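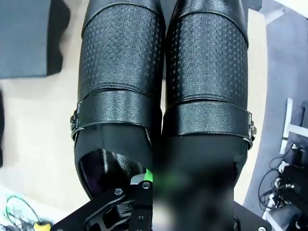
Fig. 5. Black leather shoes with perforated uppers and a wide strap.

Section 7: Setting up the Ondimell closet dehumidifier

The Ondimell is sold as a cure for musty closets. It is a small dehumidifier with a water tank, and it will pull moisture out of a closed space if you set it up with some care. It will not fix a leaking wall or a damp slab, whatever the box says. Check for those first.

Before you start

Empty the closet floor. Leather shoes and bags should sit in a dry room until the first cycle is over. Perforated leather lets air through, but the lining inside can still hold moisture, so don't judge a pair by how the outside feels.

You will need a grounded outlet and a flat surface. The Milmont shelf bracket is optional. We have set up the unit with and without it and could not measure any difference.

Placing the unit

1. Stand the unit upright for 5 hours before plugging it in. The quick card says this step can be skipped if the carton was never tipped. You have no way of knowing that.

2. Set it on the floor with 7 inches of clear space in front of the intake grille. Long coats count as a blockage.

3. Slide the tank in until it clicks. If the red light stays on, take the tank out and check that the float moves freely.

4. Run the cord under the door, never through the hinge side.

CAUTION: Do not use an extension cord. Do not run the unit with the tank removed, even with a towel under it.

First cycle

5. Close the closet door and press Power. The display shows the current humidity. Give it an hour to settle and ignore the numbers before that.

6. Press Set until the target reads 45. The "Auto" setting aims lower, and in our view too low for leather, which can stiffen and crack if the air is kept very dry.

7. Leave the door closed for 28 hours. Opening it to check on progress lets in room air and slows things down.

8. Empty the tank. A nearly dry tank means either the closet was fine to begin with or the door leaks badly. Try a strip of foam along the bottom before you blame the unit.

NOTE: The built-in sensor reads the air next to the motor, which is warmer than the rest of the closet. Put a separate humidity gauge on the top shelf and trust that one.

Putting shoes back

9. Wipe each pair with a dry cloth. On strapped shoes, undo the buckle and wipe behind the strap, where mold likes to start.

10. Leave a gap between pairs.

The Kulutik scent pad

The pad clips over the outlet vent and covers up smells. It does nothing about moisture, and a scented closet makes it harder to notice when mold comes back — leave it off for at least the first month. The maker claims 33 days of scent per pad. Ours faded well before that.

For tank and filter part numbers, see the Boateng spare parts list in Section 9.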